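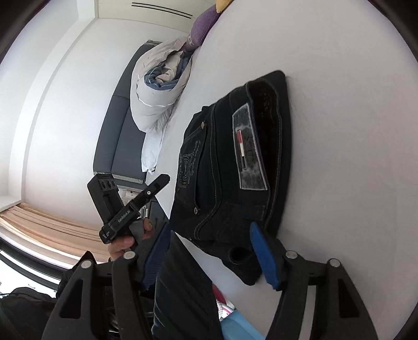

Home Topics Laundry & Clothing Kitchen Moving Sign in
Search the help pages Go

Black jeans: how do I fold them so the back pockets stay flat?

Posted by estano_drawers in Laundry & Clothing

I have several pairs of black jeans and they all have something going on at the back. The pair I like best has a big gray patch on one back pocket, kind of rough to the touch, with a little red and white striped flag label sewn in the middle of it. The other decoration is swirly embroidery in dark thread on a pocket. I fold my clothes on the bed, right on the sheet, and stack them in a drawer that is 7 inches deep.

The way I was taught is to fold one leg over the other and then in half and in half again. When I do that, the patch ends up with a crease across it, and the crease doesn't come out by wearing. I tried folding with the seat and back pockets facing up, which looks better on the bed, but then the pair on top of it in the drawer presses a rivet into the patch. I have one round dent in it already.

Is there a fold that keeps the patch flat and also fits the drawer? I don't want to hang them. The closet is full and my hangers are the thin kind.

Also, do you wash jeans like this inside out every time? The label inside says cold and nothing else useful.

Viewed 3,316 times

radunach
Member, 539 posts

Yes, you can do this. What matters is where the first fold goes. Most people fold the jeans lengthwise down the middle, and that is fine for the patch because the fold runs along the seat seam and the pockets stay whole on either side. The trouble comes with the second fold, when the hem is brought all the way up to the waistband and then the whole thing is folded again through the pockets.

Try it this way:

Lay the jeans face down and smooth the seat with your hand. Pull the pocket corners out so they aren't tucked under.

Fold one leg over the other with the back pockets on the outside. The crotch will stick out in a point. Push the point in so you have a straight edge.

Bring the hems up, but stop just below the bottom of the back pockets.

Fold the leg part once more, so it comes up underneath the seat. The pocket you can see is now on top and there is no fold in it.

You get a packet that is a bit longer than the usual one, about 13 inches on mine. If your drawer is wide enough, lay them side by side with the waistbands all at the back. If you have to stack, put a T-shirt between pairs. An old pillowcase works too. That takes care of the rivets.

For the dent you already have, lay a damp cloth over it, leave it for a few minutes, and press from the inside with a warm iron. Don't put the iron on the patch. I don't know what yours is made of, and some of them get shiny.

Inside out, yes, every time, for black ones anyway. Zip and button them first. Embroidery snags on other people's zippers in the wash, and on your own.

vidal_k

just roll them. I roll everything. 6 pairs in one drawer standing on end, no creases. Start from the waist and keep it loose. Works with patches or no patches

cirnis22

I would not roll a pair with a stiff patch. I did that with a jacket and the edge of the patch lifted at one corner, and I had to sew it down again. It might be fine if the patch is soft.

The fold radunach gave is close to what I do, except I put the decorated pocket on the inside, against the leg, with nothing hard touching it. You can't see which pair is which in the drawer that way — I only have two, so it doesn't matter to me.

One more thing on washing. Turn them right side out again before you dry them flat, and smooth the pockets while they are still damp. Once a pocket dries with the corner flipped over, it will want to flip over every time you fold. Mine dry overnight on the rack in March with the heat on, longer in summer when it's humid.

estano_drawers

Thanks. I did the one that stops below the pockets and it fits with room at the front. Two side by side and two on top with a T-shirt between. I'll try the damp cloth on the dent this evening.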